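Duvley Area Football Conference
Minutes of the Rules and Postseason Meeting, 16 March 2021
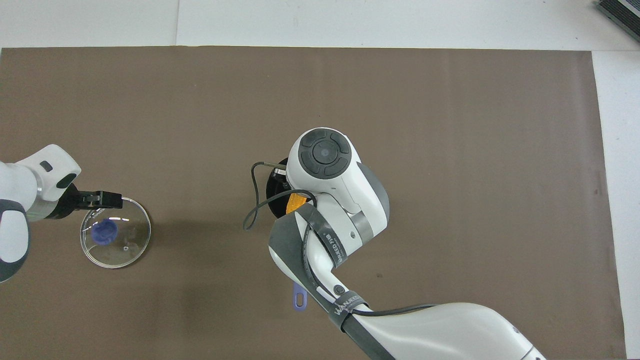 The meeting was called to order at 7:04 p.m. by Tomás Hayes, chair. Schools represented: Duvley, Barredo, Skirnlow, Flenurico, North Barredo, Lake Skirnlow. A quorum was present. Minutes of the previous meeting were approved with one correction: the tiebreaker motion was made by Barredo, not North Barredo.

1. Overtime procedure

The chair read the current rule. Each team gets the ball at the 25-yard line, with alternating possessions until the tie is broken. Flenurico asked that the starting spot be moved to the 10 for junior varsity games only. The Flenurico coach said their JV game at Skirnlow went to 4 overtimes and ended after the buses were supposed to leave.

Lake Skirnlow asked whether JV games need overtime at all. Discussion followed. Duvley and Barredo were in favor of letting JV games end in a tie. Skirnlow was opposed and said the players want a result.

Motion (Flenurico, second by North Barredo): JV overtime starts at the 10, limit of two overtimes, then the game is recorded as a tie. Passed 5-1, Skirnlow opposed. Varsity overtime is unchanged.

2. Seeding for the conference playoff

This item was carried over. At present the top four teams qualify and are seeded by conference record, then head-to-head, then point differential capped at 14 per game. Barredo has asked twice for the point differential step to be dropped.

Barredo repeated its position that the cap is not doing its job. Teams that are already up two scores have no reason to keep going, but teams up by ten do, and starters are staying in late. North Barredo agreed there is a problem but did not like a coin toss as the only other option.

Duvley proposed using record against common non-conference opponents as the third step. Skirnlow pointed out that there were only two such opponents last season and neither played everyone. The chair said the schedule would have to be looked at before that could work.

Motion (Barredo, second by Lake Skirnlow): remove point differential and replace it with a coin toss. Failed 2-4.

Motion (North Barredo, second by Duvley): lower the cap from 14 to 10 per game for one season and review. Passed 4-2.

Skirnlow asked that the minutes show it would still prefer a six-team playoff with first-round byes. No motion was made. The chair said any change in the number of teams would add a week and has to go to the athletic directors first.

3. Championship game site and gate

Paid attendance at the last championship game was 2289. Net gate after officials, security and field rental was split evenly between the two finalists as usual. Flenurico asked why the other schools get nothing when conference dues pay for the trophies and the medals. The chair answered that the split is in the bylaws and would need a two-thirds vote to change.

Field rental at Barredo will go up by $200 for the coming season. Duvley offered its field at no charge but has seating on one side only. After discussion the site stays at Barredo. No vote was needed.

4. Officials

The assignor reports that he is short one full crew for varsity. The fee is $195 per crew for JV games, and he believes that is the reason crews are turning those games down in favor of other leagues. He did not ask for a specific amount. North Barredo and Lake Skirnlow can pay more. Flenurico would have to check with its school board.

Tabled until the July meeting. Each school is to bring a figure it can live with.

5. Other business

Game film must be exchanged by noon on the day after the game. Two schools were late several times last season - the chair did not name them but asked that everyone read the rule again.

Lake Skirnlow will have a new head coach. The contact sheet will be updated.

Duvley asked whether the home team can wear white jerseys in the first two weeks because of the heat. Agreed, if the visiting team is told ten days ahead.

Next meeting will be in July at Skirnlow. Adjourned at 8:41 p.m.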